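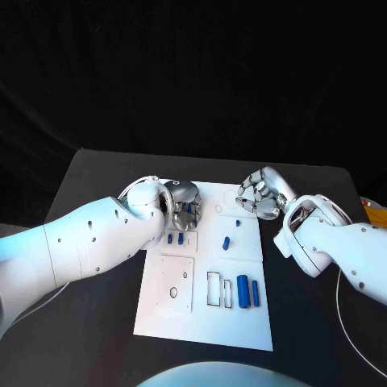

The Drumier coking works opens its gates to the public on one Wednesday in February, a month chosen, I assume, to make people grateful for the heat. Our group of 30 met at the visitor building at nine in the morning and sat through the safety talk, which is longer than some movies. Anyone who wants the whole process on a sheet of white paper against a dark tabletop can have it there: coal goes in, air stays out, and coke, tar and gas come out. The walk covers the same ground with more stairs.

Battery No. 2 has 84 ovens, each a tall brick slot barely wider than a coat closet. The guide gave the flue temperature as 2172 degrees Fahrenheit and then asked us to stay behind the yellow line, as if the number had left us undecided. A push takes less time than you'd hope after climbing to see it. The door comes off, a ram shoves the glowing cake out the far side into a railcar, and the car trundles off to the quench tower. A cloud the size of a church goes up. Everyone claps, including the man who had been asking about lunch.
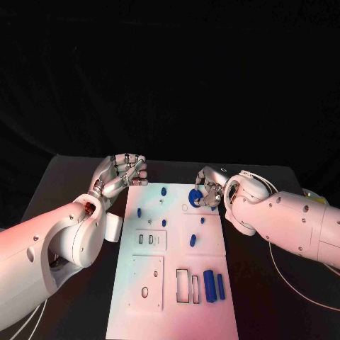

Robot arms on either side of the white board.

After the break we toured the by-product plant, run by Datis under a contract nobody in our group could get explained. It smells of mothballs and driveway. Tar drops out first, then ammonia, then the light oils, and the cleaned gas goes back to heat the ovens it came from. What's left over is piped to the Tuten boiler house across the road. I found this neat. Two teenagers found it less so, and said so.

The old Nieto gasholder still stands by the parking lot, drained and painted green. You can climb it for a view of the coal yard, which looks much as you'd expect, only more of it.

Practical notes: closed shoes are required and they do check. Hard hats are lent out and come in one size, too large. The cafeteria takes cash only and the chili is fine. Parking is free, but leave 30 minutes for the line at the gate – and don't wear a light-colored coat. Mine is now at the cleaners, where they asked what I do for a living.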